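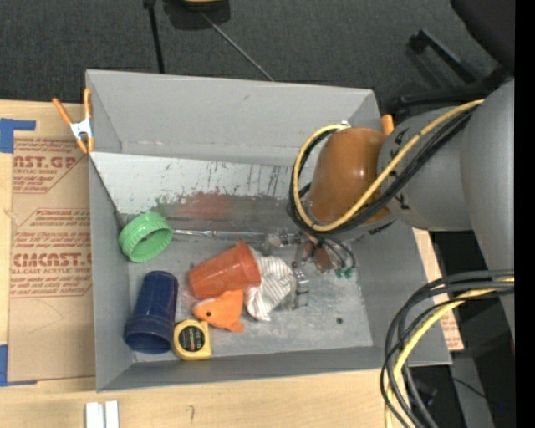
Grey tubs beat the clear ones every time, says Bushra, the clear ones crack down the side the first winter in the garage and then you've got a tub and a half of splinters. Put me down for grey. And please, please do the odds and ends first, if you leave them till last you'll be sorting them in the dark with a torch in your teeth.

So we're doing the odds and ends first. Cups, tape measure, the orange fish, green lid, a stripy cloth. All in one big bin for now.

Quick intro for anyone new to the page. The hall cupboard clear-out at Skellevano is on again, same as every October, and I'm putting the gallery up as we go. Short notes only, sorry, typing between loads. Only the one picture up so far, notes for the rest of the shelves are underneath and the pictures will follow when I get a minute.

THE BIN

Blue cup and the red-orange one. Both plastic, both going to the picnic box. Gilberto wants them kept together as a pair, fine by me.

Yellow tape measure. We have been looking for a tape measure since the shelves went up. Keep!! Hook inside the cupboard door, not back in the drawer.

The fish. Orange, stuffed, white patch on its head. Play corner gets it unless somebody at home is crying for it. Ask before you rehome.

Green lid, the ribbed one. If you've got a tub at home with no top, measure across the rim and tell me. Lids with no partner by the end of the month go in the recycling and I don't want letters about it.

White cloth with the thin grey stripes. Into the tea towel wash with the others, then folded in the second drawer.

The bin itself is staying. Scratched to bits on the bottom, there's a reddish smudge that I've no plans to scrub, but it's a good size and the sides slope so you can see what you've got.

TOP SHELF (no picture yet)

Tablecloths. Shagufta took the long ones home to iron and brought back labels with the lenghts on, bless her. Pinned, not stuck.

Two boxes of candle ends. Kept one. Spyros has plans for the other and wouldn't say.

Vases, 3 with chips. Chipped ones to the shed for paint brushes.

MIDDLE SHELF (no picture yet)

Party things. Bunting in a pillowcase so it doesn't knot. Paper plates counted, 238, so no one is to buy paper plates. I mean it.

Board games. Lacey went through the lot at the big table with a cup of tea and a roll of tape. Missing pieces are written on the lid in pencil. The word game is short 2 tiles, still playable if you're not fussy about vowels.

Extension cords. Coiled, tied, tagged. Anything with a cracked plug is out, no arguing.

FLOOR OF THE CUPBOARD (no picture yet)

Mop bucket, mop, the other mop. Old mop is gone.

Nearly 200 coat hangers. Why. Wire ones to the dry cleaner on the corner, he takes them back. Good wooden ones to the coat rail by the door.

Bag of odd gloves. Washed and pegged along the fence rail for a week so people can claim them. After that they're puppets.

HOW WE'RE SORTING

Keep, home, share, out. Four piles along the back wall, signs are up. If you can't decide in the time it takes to walk across the room it goes in share.

Small stuff goes in the bin first, then gets sorted from the bin. Don't sort straight off the shelf, we did that last year and lost the key to the piano.

Bring a marker. Bring a damp rag. Kettle's on from 9 in the morning, biscuits are whatever turns up.

COMMENTS SO FAR

Gilberto Nina: Happy to take the cups now and give them a proper wash. Is there a jug that goes with them? I remember a jug.

Lacey Lightfoot: Jug was in the kitchen under the sink on the left. My vote for the fish is the reading corner instead, there's more cushions.

Shagufta Rana: I may have a tub for that green lid. Will measure tonight after tea and report back.

Spyros Janevski: Candles are for the garden lanterns. There, I've said.

More tomorrow if the trailer comes on time. Middle shelf pictures next, then the coats. If you've borrowed the step ladder can you drop it back by 4 as I can't reach the tabelcloths without it.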